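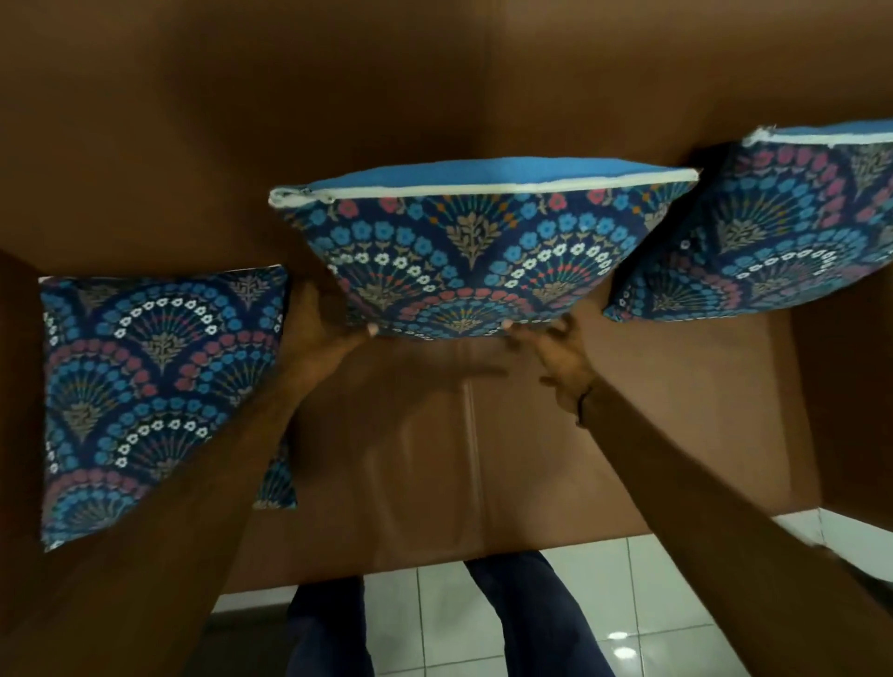 3 min read

Ovgate Lap Times

README and data card

Lap and sector times from club motorcycle races at the Ovgate and Sunddale circuits, typed up or exported from the timing sheets and put into one format. Maintained by Reginald Rosenthal. Sunddale files prepared by Corentin Lecomte.

Last updated 18th May.

What you get

The set covers 272 races. Each race has its own CSV file in the races folder, plus one line in index.csv giving the circuit, class, scheduled distance, track condition and the name of the source sheet. Practice and qualifying are not included. We have the sheets for some of them, but the rider numbers often changed between practice and the race, and matching them up by hand was more work than we wanted to take on.

File names start with the circuit, then the season, round and race number, for example ovgate_s2_r4_03.csv. Seasons are numbered from the first one we hold, so s1 is not the first season the club ever ran.

Columns

race_id – matches the line in index.csv
rider_id – a code that stays with the same rider across all seasons
bike_no – the number on the bike that day, kept as text so that leading zeros survive
lap – counted from the green flag, so the warm-up lap is not in here
lap_time – seconds, three decimals
s1, s2, s3 – sector times in seconds, blank where the circuit had no working loop
pos – position at the line at the end of that lap
flag – G, Y or R, the worst flag shown anywhere on the track during the lap
note – free text, copied from the sheet

Where the times come from

Both circuits used Kosport transponders for most of the period. The box at Ovgate writes to a text file, and those races were converted with the script in tools/convert.py. The older Sunddale races exist only on paper. Corentin typed them in, and Reginald checked every lap against the printed total for the race. If the laps did not add up to the total, the file has "sum" in the check column of index.csv and the laps are left as printed.

Sunddale has no sector times before the resurfacing in December. The loops were put in during that work.

Known problems

The first lap at Ovgate is short. The grid is past the timing line, so lap 1 will look faster than it should for anyone who got away cleanly. Leave it out if you are comparing pace.

In the Adamczyk Cup races, two riders sometimes shared one bike and one transponder. The rider_id changes on the lap after the swap, and the swap lap itself belongs to the rider who started it. Pit time is included in that lap.

Red-flagged races were restarted under different rules depending on the season. Some results were added together and some were taken from the second part only. Both parts are in the file, with lap numbers carrying on from the first part. The restart column in index.csv says which rule applied.

A missed transponder reading shows up as one lap that takes twice as long as the others. We did not split these. The note column says "double" where the timekeeper had marked it, but there are bound to be some that were never marked.

Lap times under 60 seconds at Sunddale are from the short course, used for the small-capacity classes. Check the layout column before you put them in the same table as anything else.

Rider names

Names have been removed. The rider codes were assigned in random order and the list that links them to names is not published. Please don't try to rebuild it from old results pages. Riders who want their laps taken out can write to Reginald, and it will be done in the next version.

Using the files

Everything is plain UTF-8 with commas and a header row. The converter needs Python 3 and nothing else. To rebuild the Ovgate files, put the raw exports in a folder called raw and run:

python tools/convert.py raw races

It stops at the first line it cannot read and prints the line number. Files with more than 100 bad lines are usually in the old export layout, so try again with --old.

Changes in version 6

Added the missing Sunddale sidecar races. Fixed swapped s2 and s3 values in the Ovgate season 3 files. Renamed the "weather" column in index.csv to "track", with values dry, damp and wet.

License

Free to use and share with credit to the Ovgate Lap Times project. Corrections are welcome – send the race_id, the lap and, if you have it, a scan of the sheet.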